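Right. School coats. A thread, because I have been up since stupid o'clock and it's either this or ring my sister.

1/ Youngest has outgrown the blue coat. Fitted in February, miles too big in fact, sleeves rolled twice. Now her wrists are out and she looks like she's been posted to us from a smaller family.

2/ Middle one could have handed his down but he left it on the number 11 bus. Not the school bus. The actual town bus. We don't know why he was on it with his coat off.

3/ Rang the bus depot. Lovely man. They have 20 childrens coats in lost property, none of them ours. Offered me one anyway?? Said no. Thought about it all the way home.

4/ So. Second-hand first, as always. Put a message on the parents' chat asking for age 7-8, any colour. Got 3 offers of age 12, one offer of a guinea pig cage, and a long voice note from Hawi Sisay about damp.

5/ The voice note was good though. Short version: dry coats on a hanger AWAY from the radiator, stuff newspaper up the sleeves, don't do the zip up. Ours have been going straight on the radiator for years. Explains the smell in the hall.

6/ Tried the swap rail in the church hall. Got there ten minutes after it opened and it was all dressing gowns. Came home with a dressing gown. It's very nice.

7/ Bezawit Mamo from the year above then messaged to say she had a proper padded one, her son wore it twice and refused it becuase of the hood. What's wrong with the hood. "He says it's listening to him." Fine. Will collect.

8/ Collected. It's perfect. Bit long, she can sit on it. Gave Bezawit a jar of plum jam and she gave me back the empty from last time so we are now even, I think, or I owe her a jar.

9/ Hung it up in the hall, very pleased with myself. Eldest walks in and says his doesn't shut any more.

10/ Of course it doesn't.

11/ He is nearly as tall as me. You can't get second-hand for that size, they either wreck them or keep them. So we had to go to an actual shop, with lights and music, on a wet afternoon, all four of us, two with colds.

12/ Things said in the shop: "I'm not cold." "I don't get cold." "That's a dad coat." "Can we go." "Why is she licking the mirror."

13/ Found one. He didn't hate it. He shrugged, and I've had twelve years of practice and it was a good shrug. Bought it before it could wear off.

14/ Then gloves. I've given up on wool gloves for school, they come back as one wet lump or don't come back. Cheap stretchy ones, all the same black, a whole bag of them in a bowl by the door. Grab two. If they grab three that's their business.

15/ Veerle Goossens asked how I label everything. I don't do sew on tapes, life is short. Laundry pen, surname only, inside the pocket not the collar. Collar washes off by half term. Surname only so it can go down the line without me crossing out names like a prison record.

16/ Also do the hats. And the PE bag. And the lunchbox LID as well as the box. I have 4 lids from other peoples children and would like to be at peace with those families.

17/ Somebody asked about wellies. Buy a size up, two pairs of socks, new insoles from the pound shop. That's it, thats all I know about wellies.

18/ Soup for tea as nothing else was going to happen. Leeks, potatoes, the end of a ham. Youngest ate hers in the coat with the hood up. I asked if it was listening to her. She said yes but it's polite.

19/ Update: depot man rang back!! They've found the middle one's coat. It was on a hook in the drivers' canteen, somebody had been hanging it up to keep it nice. I could of cried.

20/ So that is now one coat more than we have children. If anyone near us needs an age 9-10, navy, small tear in the left pocket, pencil sharpenings in the right, shout. Free. Can drop off after school run.

21/ Going to sit down now. Couple of pics and then bed.

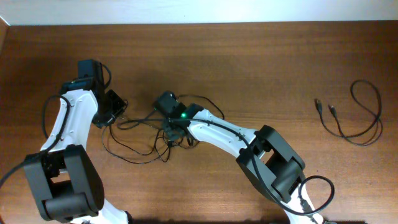
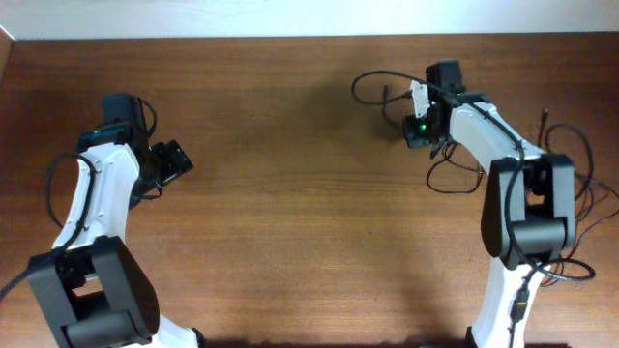 Two of the wooden tabletop, Nov 29, 2021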